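Wisell compara cuatro pinzas en una mesa de tienda

Jueves, media tarde, taller de Botico. Cuatro pinzas sobre la misma pareja de brazos blancos y una lista de 200 intentos por cada una. Es la prueba que Wisell lleva preparando desde marzo y que esta semana ha entrado en su segunda ronda.

La idea es sencilla: montar pedidos de merienda en una bandeja. Un sándwich, una cajita, algo de beber. Productos de supermercado, comprados tal cual, nada de cubos de colores ni piezas de laboratorio. "Con los cubos todas las pinzas salen bien paradas", dice Vimala Nair, responsable del ensayo. "Con una bolsa de galletas de arroz ya no tanto".

De momento van dos modelos terminados. El primero, de dedos rígidos, cumplió con las botellas y las cajas pequeñas, pero aplastó más sándwiches de los que el equipo esperaba. El segundo, con yemas blandas de Ollier, trata mejor el pan y se lía con los envoltorios finos: agarra el plástico, no el producto. Quedan otros dos, que se montan la semana que viene si llegan los adaptadores.

Las reglas, iguales para todas. Quince segundos por agarre. Un reintento como máximo. Si el paquete cae fuera de la bandeja, fallo. Si llega roto, tambien fallo, aunque haya llegado.

Jae-hoon Heo, que lleva la parte de control, reconoce que la comparación no es perfecta. El mismo controlador sirve para todas las pinzas y hay que reajustar la fuerza de cierre en cada cambio – dos horas largas la última vez. "Alguien dirá que favorecemos a una. Por eso publicamos los ajustes", comenta.

También se discute la cámara. Gopinath Joseph pide una segunda vista, más baja, para los vasos del expositor: el acrílico transparente da reflejos y el sistema calcula mal la altura. Maj-Britt Solheim prefiere terminar antes la ronda con lo que hay y no cambiar dos cosas a la vez. Sin decisión por ahora.

Los datos completos, con los fallos clasificados por tipo de envase, se enviarán a Rodrigues, la cadena que financia el estudio y que quiere probar el sistema en un punto de venta propio. Fecha no hay. Wisell habla de "despues del verano" y poco más.

El equipo busca además envases difíciles para la tercera ronda. Se aceptan propuestas, mejor si son blandos, brillantes o las dos cosas. Escribir a Meenakshi Krishnan, en Botico.
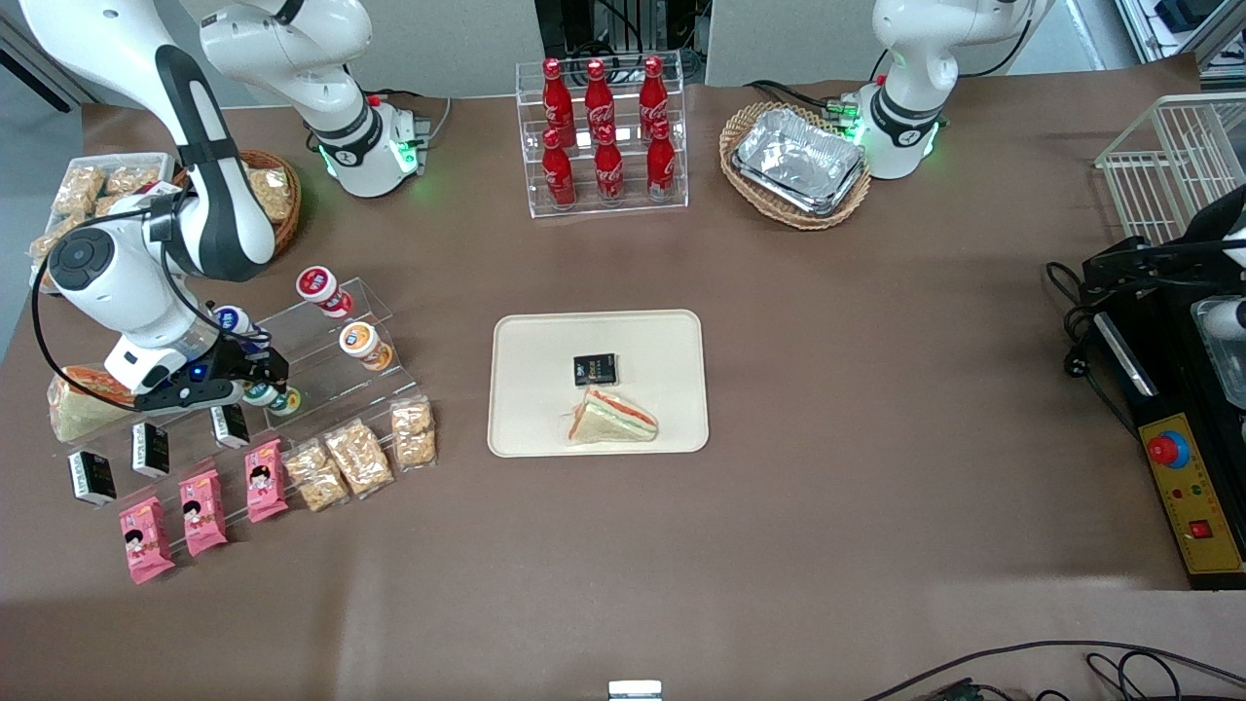 La mesa de pruebas, con la bandeja y los dos brazos. Foto: Botico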